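Section 3: Adding films and building a watchlist

Section 3 covers adding titles to your Starnuvico film library, grouping them by director or cast, and setting up a shared watchlist. You should already have an account and at least one library. If you run Starnuvico on your own computer, finish the server set-up in Section 2 first.

3.1 Adding a film by title

1. Open the Library page and select Add.
2. Type the title. Leave out "The" or "A" at the start, as the search ignores them.
3. If more than one film has the same title, check the year and the running time before you choose. Remakes are listed separately from the originals.
4. Select Save. The film appears at the top of your library until you next sort it.

Note: Titles are held in the language of first release. To show the English title instead, go to Settings, then Display, and tick Use local titles.

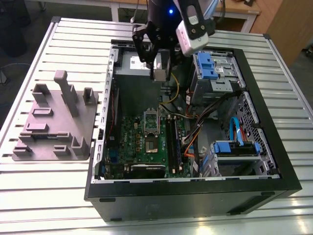
3.2 Grouping by director or cast

Groups are useful when you want to watch a director's work in order, or follow one actor through several films.

1. From the Library page, select Groups, then New group.
2. Choose Director, Cast or Custom.
3. Enter the name. For a director who is also credited as an actor, choose the role you want from the list that opens.
4. Select Fill. Starnuvico adds every matching film you already own – it does not add films you do not own.
5. Drag the films into the order you prefer, or select By release.

A group can hold up to 300 films. Larger collections need to be split, for example by decade.

Caution: Deleting a group does not delete the films in it, but it does remove any notes written on the group page. Copy these first if you want to keep them.

3.3 Sharing a watchlist

A watchlist can be shared with up to 8 people. Each person needs their own Starnuvico account.

1. Open the watchlist and select Share.
2. Enter the email address of each person.
3. Choose View only or Can edit. People with Can edit are able to remove films as well as add them.
4. Select Send. Invitations run out after 3 days and must then be sent again.

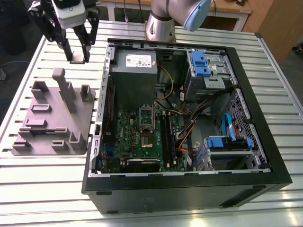 Figure 3-2. Desktop computer with side panel removed.

3.4 Importing from Zultau

Lists made in Zultau can be brought in as a plain text file.

1. In Zultau, export the list with one title per line and the year in brackets.
2. In Starnuvico, select Library, then Import, and pick the file.
3. Work through the Unmatched list. Short films and television specials often end up there and have to be matched by hand.

Star ratings are kept. Written reviews are not – paste them in separately if you need them.

Note: If the import stops with message 415, the file is in the wrong format. Save it again as plain text and repeat step 2.

Section written by Halldóra Hallgrímsson. Checked by Dean Oakley, October.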